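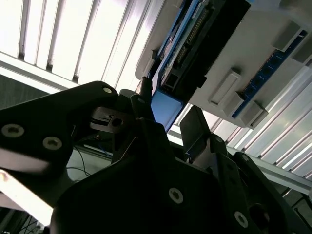 Leanne Clegg would rather it were called the bench, as it was before the arm came, and regards "robot-assisted dismantling cell" as a name thought up by a person who has never had to fit it on a rota.

By Elsie Mellor
October

Home | Workplaces | Repair and reuse | Index

The Clokport dismantling cell is a workstation at the Clokport site of Stanov, a firm that takes in unwanted office computers and strips them for parts. It uses a robot arm for some of the handling and people for the rest, the rest being larger than the brochure suggested.

Background

Before the cell, all dismantling was done by hand. The first batch put through it was 111 desktop machines, picked for being alike. They were alike on the outside. Staff knew which models hid a screw under the front panel, and none of this had been written down.
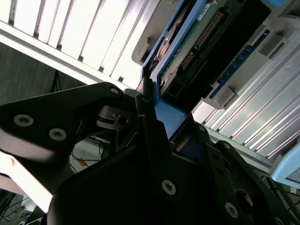
The gripper at a hard drive in its blue plastic tray.

Division of work

The arm's share is lifting, holding and putting down. Sorting, labelling, coaxing out cables and deciding whether a part is worth keeping stayed with the staff. Clegg's own job title went from technician to cell operator, with the same locker and 2 extra training days. She has described the change as "less wrist, more waiting".
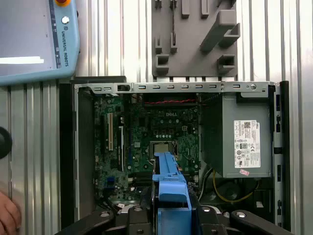

Waiting proved the main subject of complaint. A person at the old bench could talk, stretch or start on the next machine; the operator must stay within reach and pay attention, which is tiring in a new way. Breaks were lengthened after the first month. Sore hands became less common and stiff necks took their place.

The target of 100 machines a week was set by Vonent, the consultants who planned the cell, and is still on the wall — in a frame, for reasons disputed. By the time 493 machines had been through, the notebook of awkward models kept by the operators was being used to train new starters.
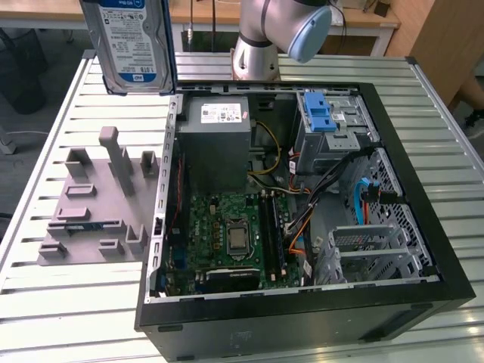 Desktop tower on the slatted worktable, with the arm behind.

Pay

Operators moved up one grade after some argument. Those still working by hand did not, and the two groups take their tea at different times.

Last updated: October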